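Cullside bakery course places to rise as Relatis grant is confirmed

The Cullside Centre for Food and Craft is to extend its programme of evening courses in baking and pastry from September, following confirmation of a grant from the Relatis Fund. The award will allow the centre to bring its second teaching kitchen back into regular use and to offer 100 subsidised places to residents of Cullside and the surrounding villages.

The second kitchen, on the ground floor of the former Vadum seed warehouse, has been open only for occasional bookings over the past two years. Repairs to the roof above the store room were completed in the spring, and the electrical supply has been renewed to meet the load of the larger ovens. The remaining work, chiefly ventilation and the replacement of two sinks, is expected to be finished before the new term begins.

In a statement, the centre said that demand for its introductory courses had exceeded the number of places in each of the last four terms, and that applicants for the autumn bread course had in many cases been asked to wait until the following year. The additional kitchen will permit two groups to be taught on the same evening, with a shared tutor for the theory session at 6.30 pm and separate practical classes afterwards.

The new programme will cover yeast doughs, enriched doughs, laminated pastry, choux and basic sugar work. A short course in preserving, last offered before the closure of the second kitchen, will also return. Each course runs for eight weeks, apart from sugar work, which will be taught over four longer sessions owing to the preparation time involved.

Subsidised places will be allocated to people who are out of work, to carers, and to those aged 16 to 19 who are not in full-time study. Applicants will be asked to supply one document in support of their application. No previous experience is needed for the introductory courses, although those applying for laminated pastry should have completed the course in enriched doughs or be able to show that they have worked in a kitchen.

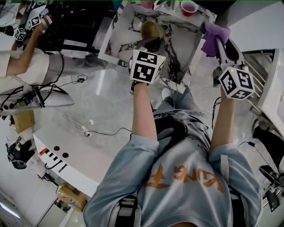

Work over a veined white marble board.

The fee for a standard place will remain at its present level until the end of the spring term. Ingredients are included for all introductory courses. Students on the sugar work and preserving courses will be asked to bring their own jars and thermometers, a list of which will be sent out with the joining letter.

The centre has also reached an agreement with Lazaridis, the flour merchant, under which the firm will supply strong white, wholemeal and rye flour to both kitchens for the length of the grant. Lazaridis already delivers to a number of bakeries in the district from its depot on the Vadum road. The agreement includes two visits to the mill each year for students who have reached the second level of the bread course, and transport from Cullside will be provided.

A separate part of the grant will be spent on equipment. The centre intends to buy a deck oven, a dough sheeter and a second retarder cabinet, and to replace the older mixers, for which spare parts have become difficult to find. The mixers that remain in working order will be offered first to schools in the area and then sold. Schools that wish to be considered should write to the centre by the end of June.

The Relatis Fund makes awards to adult education in towns that have lost a further education college or a large training employer. Cullside qualified under the first heading. The former college, which closed its catering department some years before the rest of the site, had at one time 700 students, many of whom went on to work in hotels and bakeries along the coast. Since then, residents seeking a formal certificate have had to travel, and the last bus back from the nearest college leaves before most evening classes have ended.

The centre does not at present award a certificate of its own. It has begun talks with an awarding body with a view to offering a first-level qualification in bakery from the following year, and a decision is expected in the winter. Until then, students will receive a letter of attendance setting out the subjects covered and the hours completed. Several local employers have said that they will accept this letter when considering applicants for junior posts.

Residents of the streets next to the warehouse were invited to comment on the longer opening hours. The points most often raised were parking, deliveries before 7 am and noise from the extraction fans. In reply, the centre has moved its flour deliveries to the middle of the morning and will fit quieter fans as part of the present works. Students who arrive by car will be asked to use the public car park behind the market hall, where parking is free after 6 pm. The gate to Mill Lane will be kept shut during classes and should not be used as an entrance.

Access to the building has also been reviewed. The ground-floor kitchen will have a level entrance from the yard, and one of its benches will be adjustable in height. The first-floor kitchen can be reached by lift — the lift was out of service for much of last year but has since been repaired and inspected. Anyone who needs particular arrangements is asked to say so on the application form, so that these can be in place by the first session.

Bread and pastry made in the advanced classes will continue to be given to the Cullside community larder, which collects from the centre at the end of each teaching evening. Items containing nuts are packed and labelled separately. The larder has asked that no fresh cream goods be passed on, and the course plans have been adjusted to take account of this.

The centre is seeking two part-time tutors for the new programme, one of whom should have experience of commercial pastry work. Details of both posts, together with the rates of pay, are held at the front office and will be sent on request. Interviews will take place in July. A technician will also be appointed to look after both kitchens on teaching evenings.

Applications for subsidised places open in June and will close once all places have been filled. Forms may be collected from the centre, from Cullside library or from the advice office in the market hall, and help with filling them in is available at the library in the mornings. Standard places may be booked from July, with current students given a week in which to book before the general list is opened.

An open evening will be held in the ground-floor kitchen in September, from 5 pm to 8 pm. Visitors will be able to see the new ovens in use and to speak to tutors from each of the courses. Admission is free and there is no need to book.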